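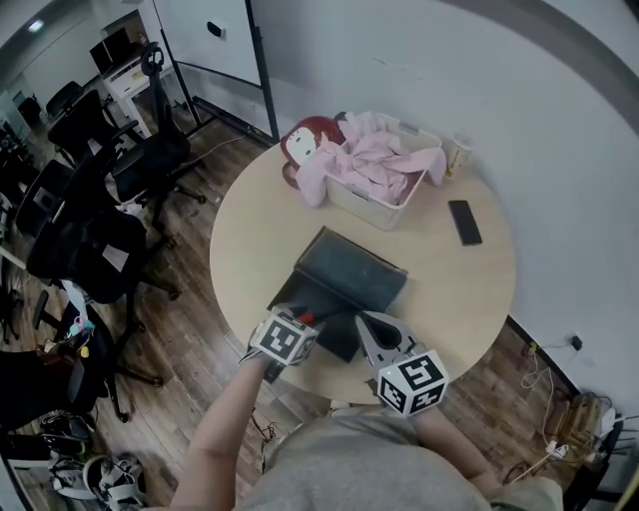 鍵がない。五時までに返さないといけない鍵が、ない。ハンナ・パシチニクは朝から同じことを三回くらい言って、三回とも誰にも聞かれなかった。倉庫の鍵、小さいやつ、赤いひもつき。ひもは切れたかもしれない。丸テーブルに出したものを順に見る。白いかごの中はピンクの布がくしゃくしゃ。かごの端に赤い髪の人形が顔をくっつけている。紙コップ。伏せたままのスマートフォン。濃い灰色の折りたたみのケースも開いてみた。ない。ないものはない。

布は全部出して、振って、また入れた。畳む暇はない。後で畳む。後っていつだ。

「人形、どっちの箱?」

ミラグロス・キンタナが廊下から叫んでいる。箱は二種類あって、マルトヴィル行きとそうでないの。そうでないほうに何が起きるのか、ハンナは考えないことにしていた。

「マルトヴィル!」

「布は?」

「布も!」

「布って、全部?」

全部。全部でいい。リストリーの送り状は8枚もらって、もう5枚書いた。字がだんだん汚くなる。42番の箱の品名は「布、人形、その他」。その他が多すぎる、とミラグロスは言うだろう。言われたら書き直す。たぶん書き直さない。

二

引っ越しが決まったのは一月で、半年もあった。半年。あったのに。

最初の月に棚のことで揉めて、次の月は棚の色のことで揉めて、そのあとはみんな忙しくなった。ハンナだって忙しかった。衣装の直しが二件、人形芝居の台本が一本、母の歯医者。荷造りは紙に書いてあるだけで、紙は冷蔵庫に貼ってあって、冷蔵庫は先週出ていった。紙ごと。

「あの紙に鍵のこと書いてなかった?」

「書いてあった」

「なんて?」

「覚えてない」

だから探すしかない。コートのポケット。ない。別のコート。七月になんでコートが二枚もあるのか。どちらからも飴が出てきた。一個食べた。歯にくっついた。

電話が鳴る。フラーデの運転手だ。いま橋の手前、混んでます、でも着きます、と言う。着かなくていいのに、と思って、はいお願いしますと言った。声が裏返った。トラック代は160ユーロで、待たせると増える。どれだけ増えるかは聞きそびれた。

机の引き出し。クリップ、クリップ、切れた電池、誰かの名刺。グラヴァンスの管理人さんの名刺だった。鍵を返す相手。よりによって。裏にメモがある。「3328」。暗証番号か、内線か、値段か。ハンナの字ではない。ミラグロスの字でもない、と思う。ポケットに入れた。こういうのがポケットに溜まっていくから鍵が見つからないのだ、と入れてから思った。

それで黒い箱のことを思い出した。
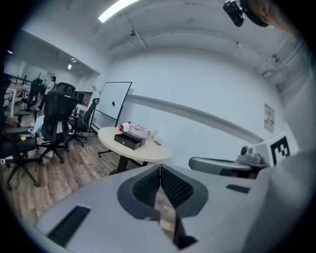 白板の前の丸テーブルと、つまみのついた黒い箱。

箱はおばの形見で、何を入れるものかおばも知らなかった。小さい引き出しに金属のつまみ。引くのにこつがいる。少し持ち上げて、右に寄せて、それから引く。ハンナは一度もちゃんと引けたことがない。おばは片手で引いた。電話しながら引いた。

おばは何でもここに入れた。切手、ボタン、抜けた乳歯(ハンナのだ)、使いかけの口紅。何か失くすと、まず箱をみなさい、と言う。たいてい無かった。でも見た。見てから騒いだ。

持ち上げる。右。引く。動かない。

もう一回。動かない。

「壊さないでよ」

ミラグロスが戸口に立っていた。ガムテープを腕輪みたいに通している。前髪に紙くず。

「壊さない」

「いま壊す顔してた」

「どんな顔」

「その顔」

二人で黙った。どこかで誰かが笑って、台車の音がして、また静かになった。ミラグロスは先週から怒っている。怒っているとは言わない。マルトヴィルには行かない、とだけ言った。部屋代がどうとか、弟がどうとか。理由は二つとも本当で、二つとも足りなかった。ハンナは、そう、と答えた。もっと何か言えばよかった。六日間、言うことを考えて、まだ何も決まらない。

「じゃあ人形」とハンナは言った。「人形はあんたが持ってて」

「さっきマルトヴィルって言った」

「言ったけど」

「もう42番に書いた?」

「書いた。消す」

「消さなくていい」

ミラグロスは箱の横に手をついて、つまみを見た。引かなかった。あの子の髪、私が縫ったんだよね、と言った。赤い毛糸が足りなくて、最後のほうは手袋をほどいた。左の手袋。だから冬じゅう左手が寒かった。知ってる、とハンナは言った。知っていた。片方ずつ貸したから。

また電話。運転手。橋を渡りました。あと十分。

「鍵」とハンナ。

「鍵ね」とミラグロス。

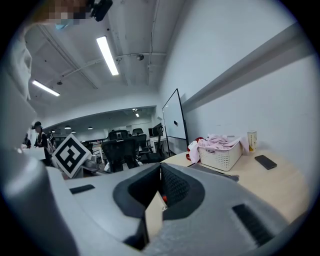 三 十分

窓の下。カーテンの裾。植木鉢の受け皿。受け皿には水が残っていて、袖が濡れた。ハンナは靴まで脱いで振った。砂。ミラグロスはゴミ袋を開けて腕を入れている。うわ、と言う。何、と聞くと、バナナ、と言う。

あと七分。

「最後に使ったの、いつ」

「火曜」

「火曜に何出した」

「衣装の、箱、大きいの。鳥のやつ」

「鳥の衣装、着てみた?」

着てみた。そうだ着てみた。羽のところが破れていないか確かめようとして、首まで留めて、鏡の前で回った。そのまま電話に出た。鳥のまま十五分しゃべった。あの衣装には、お腹のところにポケットがある。観客に飴を配るためのポケット。

「鳥はどこ」

「廊下。19番」

「開ける」

「貼ったばっかり」

「開ける!」

カッターもない。ミラグロスが歯で噛みきった。テープが唇について、痛い痛いと言いながら笑っている。ハンナも笑って、笑いながら羽をかき分けて、ポケットに手を突っ込んで、飴、飴、飴、紐。

赤いひも。切れてない。

下でクラクションが二回。フラーデだ、早い、十分と言ったのに。ハンナは鍵を口にくわえて、両手で羽を押し込んだ。羽は入っていたときの倍ある。ミラグロスが箱の上に座った。座ったままテープを貼る。自分のズボンも少し貼った。

「下、行って」とミラグロス。「私、押さえてるから」

ハンナは階段まで走って、戻ってきた。鍵を口から出した。

「日曜、来る?マルトヴィル。棚、組むんだけど。棚の色、結局緑で」

「緑?」

「緑」

「最悪」ミラグロスは箱の上で足をぶらぶらさせた。「何時」

「昼。昼すぎ。バスがあるから」

「人形も連れてくの?」

「42番だよ。あんたが消すなって言った」

クラクション、三回目。はい!とハンナは窓に怒鳴って、階段を二段ずつ降りて、途中で名刺を落とした。拾わなかった。黒い箱は結局開かないまま、膝に乗せて助手席で運んだ。信号で止まるたびに持ち上げて、右に寄せて、引いてみた。三つめの信号で少し動いた。後ろの車に鳴らされて、運転手が出したので、その日はそこまでになった。

2023年7月6日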